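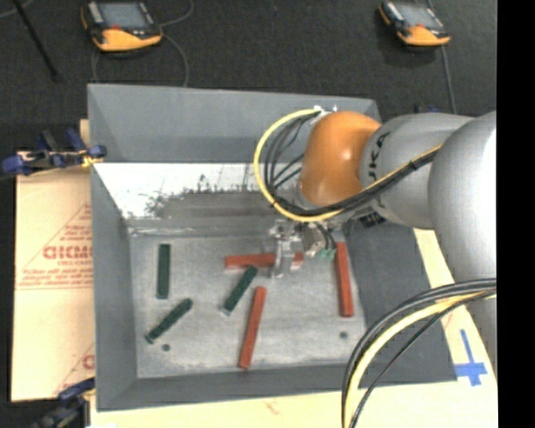
Attachment 1: grey bin, red and green bars on the floor of it

Ticket 596 – Label printer skips every other label after the update
Product: Trovmont desktop label printer
Opened: 18 October 2026
Status: open, waiting on me (sorry)

Right, so I've had this printer since July and it has been lovely until this weekend. I do the labels for a little soap and candle stall, nothing fancy, 50 mm square ones on a roll, and I'd got a big batch to get through. It nagged me to update, I said yes, and now it prints one label, feeds a blank, prints one, feeds a blank. Half a roll in the bin before I noticed, because I'd wandered off to make toast.

What I tried first, in this order:

Turned it off and on. Same.
Took the roll out and put it back in. Same, but I did find a label stuck to the inside of the lid, so that was exciting for a minute.
Ran the calibrate thing from the menu (hold the feed button till it blinks twice). It spat out three blanks, looked pleased with itself and then carried on skipping.
Changed the USB cable for the one off my old scanner. No difference at all.

Then I rang the shop and they said to check the label size in the driver. I had checked it! But I looked again, and the update had put it back to the default, which is 6 mm taller than mine. Changed it, saved it, printed a test page – perfect. Printed a real one from Himik, which is what I do my designs in, and we were back to blanks. I nearly threw it in the garden.

Update, same afternoon

OK, some progress. Himik keeps its own page size, separate from the driver, and mine had the taller one saved in the template. I have no memory of picking it. If you open the template, go to Page, then Roll, there's a box called "use printer default" and it was ticked, so it must have picked up the wrong size when the driver reset. Unticked it, typed my own size in, saved, closed everything, opened it again. Ten lavender labels with no blanks. Hooray!

The rose ones still skip, though. Same roll, same printer, same size typed in. The only thing I can see that's different is that the rose template is an old one I brought over from Yuan when I stopped paying for it, and it's got a border that goes right up to the edge. I've pulled the border in a bit and now it skips every fourth or fifth label instead of every other one, so I'm getting warmer.

Update, evening

Cleaned the gap sensor with a cotton bud as your help page says. There was a fair bit of grey fluff on it. Lavender still fine, rose still skips now and then.

Driver version ends in 271, in case that helps. Rolls are the Grindus matt paper ones, which I've used all along without any bother.

Two questions for whoever picks this up. Is there a way to stop the update putting the label size back? And should I give up on the old rose template and draw it again from scratch? I'd rather not, it took me ages to get the petals right, but if that's the answer I'll do it on Tuesday when the stall's shut. I'll leave the ticket open until then.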